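Starari Forum > Student Projects > Bench automation
Thread: Tube rinse sequence, grip slips on retract

dmoges
Posted Aug 15, 2020

Folthorpe chemistry club, two-arm setup, wet bench task. The sequence is: right arm picks a glass test tube, lowers it into a beaker of water, holds, retracts, places it in the rack. Left arm then takes the micropipette off its stand. We ran 200 cycles of the first half and lost the tube or tilted it badly on 43 of them. Nearly all of those were on retract. The approach is fine.

Grip force is fixed for the whole cycle. Fingers are bare, no pads. Retract speed is 100 mm/s. 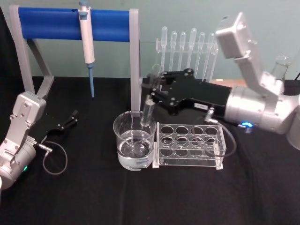
The rack is right up against the beaker to keep the transfer short. Before I change anything in the code I would like to know if people see this as a force problem or a path problem.

kruger_b
Path. You have the rack touching the beaker, so any sideways motion before the tube clears the rim ends in contact. Log the wrist position at the moment of each slip. If they cluster at rim height you have your answer.

tallow
Disagree. Smooth fingers on a glass cylinder at fixed force will creep on any path. Put silicone sleeves on the fingers and rerun before touching the waypoints. It costs next to nothing.

kruger_b
Sleeves will hide it. The tube will stay in the grip and you will chip the beaker instead.

dmoges
Pulled the logs. 2 slips have no position data. Of the rest, most are at or just above rim height, but there is a second group right at the start of the retract, with the tube still well down in the beaker. So possibly both of you.

tallow
The second group is force. Nothing to hit down there.

kruger_b
Unless the tube is leaning on the wall. What is your lateral tolerance on the insert?

dmoges
Not measured. We teach the insert point by hand and the beaker gets moved between sessions.

Mhairi Cowie
I run the Favorden student league and we had this with three teams in February. Fix the beaker first. Tape an outline on the cloth or, better, get rid of the cloth, because it creeps under the glassware and takes your taught points with it. Then split the retract: straight up at a quarter of your current speed until the bottom of the tube clears the rim, then the lateral move.

tallow
Keep a dark surface though. Clear glass on a white bench is miserable for the depth camera.

Mhairi Cowie
Matte black board, clamped. Same contrast.

dmoges
We can get board. I will do the fixture and the split retract as one change, then sleeves as a separate one.

kruger_b
Do the fixture and the retract separately too. Otherwise you can't say which one fixed it.

dmoges
That is three more runs of 200 and we share the bench. Fixture and retract go together.

kruger_b
Your writeup.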